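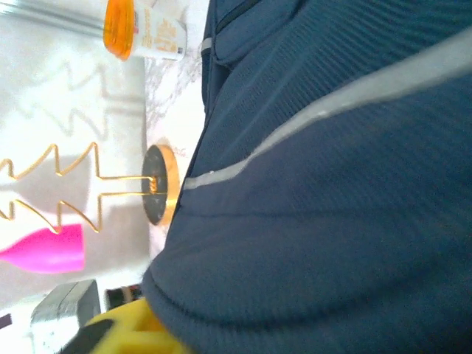

Lụa Nông wrote in the margin of the last entry that the piping should be tested on its own before we blame the cloth for the colour loss, and that she would not trust any wash result where the two were sewn together first. Fair point. She also thinks the salt went in too early on the second navy bath. I don't agree with that one but I have no record of the time, so it stays open.

July, morning

Re-dye trials on navy knits, continued. Carrying on from the faded lot. The aim is the same as before: get a worn navy back to something even without stiffening the rib or staining the trims.

Bath 3 made up at 9.20. Swatches cut from the Pultura roll, the ribbed one, 6 pieces, edges overlocked so they don't shed into the pot. All soaked in plain warm water with a drop of washing-up liquid first, then rinsed twice. Weighed after spinning and again after an hour on the rack. The total on the rack was 161 g, which I've used as the dry weight though it probably reads a bit high. The back room was damp.

Salt dissolved separately in a jug and added in three goes, ten minutes apart. Times written on the lid in pencil this time. Soda after that. Temperature held at 60 apart from one drop when I had the lid off too long looking for the small tongs (they were in the drying cupboard, please put them back on the hook).

Stirred by hand. The old paddle leaves marks on rib. If the cloth folds over and stays folded you get a pale line along the crease, and it shows more on rib than on plain jersey. Swatch 4 has one. I left it in as a reference and marked it with a white thread at the corner.

Rinsing took longer than last time. Seven changes of water before it ran clear, and the seventh wasn't perfectly clear either. The tap in the corner has lost pressure again. Ait Brahim came to look at it in spring and said the washer was the wrong size, and I think the replacement they left is still in the envelope by the kettle.

11.50. Hung all the swatches. Wet colour looks very dark, nearly black, as always. No judgement until dry.

Trims

Cut short lengths of the grey piping from the Sevo reel and from the older Pratier reel. They look the same in the hand. Put one of each in a jar with a spoonful of spent bath and left them on the windowsill over lunch.

Sevo: came out with a faint blue cast on the cord side, face clean.
Pratier: blue right through, including the stitching allowance. Washed it twice with the neutral soap and it didn't shift.

So Lụa is right about testing separately, and the Pratier reel can't go anywhere near a re-dye. I've put a strip of red tape on it. It is still fine for new work where the cloth has been washed through properly beforehand.

I also tried a resist on two more lengths of the Pratier, just thinned paste brushed on and left to dry. The paste cracked as soon as the piping bent. A softer mix might hold but it would need to be painted along every seam, both sides, and I can't see us doing that on a whole garment. Dropping it unless someone has a better idea.

After lunch

Amr Fawzy rang about the solvent delivery. It is coming on a different van and needs signing for. He asked how much navy powder we had left. The tub weighed 473 g with the lid off and the scoop out. The shelf sheet said 600, so somebody has been using it and not writing it down, and it may have been me.

He also asked if we could do the next lot in a single bath. The big pot will take the weight but the cloth won't move freely in it, and then we are back to crease lines. I said two baths and matched as closely as we can, with one swatch carried through both as a check. He was not thrilled about the extra day.

4.15 pm. Swatches dry to the touch.

1 and 2: even, good depth, slightly redder than the target.
3: the same, with a small light spot where the peg was. Use the plastic-coated pegs next time.
4: crease line as expected. Still visible at arm's length.
5: best of the lot. Went in last and was nearest the top, so it got the most stirring.
6: a bit dull. I can't account for it. Same cut of the roll, same soak.

Rib has kept its stretch on all of them. Pulled each one to the mark on the board and let go, and they all came back to within a couple of millimetres. The hand is slightly harsher than before dyeing but I'd expect the softener rinse to sort that out, and we haven't done one yet.

Rub test, dry, white cotton, ten strokes: very slight mark from 1 and 6, nothing from the others. Rub test, wet: all mark, 6 worst. That has to improve before any of this goes near a pale lining. I suspect the rinse, given the tap, and would like to repeat the whole thing with water drawn from the front sink even though it means carrying buckets.

On the red tone: I could add a touch of the green to pull it back. Tiny amount. Last winter's book has a note about this on the page with the tea stain, but the figure is smudged and I'd sooner work it out again from small jars.

To do
Fix tap, or at least find the washer.
Softener rinse on 1, 3 and 5. Leave 2 without for comparison.
Second wet rub test after the softener.
Jars for the green correction, four strengths.
Order more Sevo piping, grey, same width.
Correct the shelf sheet for navy.

Lụa, could you look at swatch 6 under the north window before I wash it again? It's pinned inside the back cover. I can't tell if it is dull or if I've been staring at navy all day.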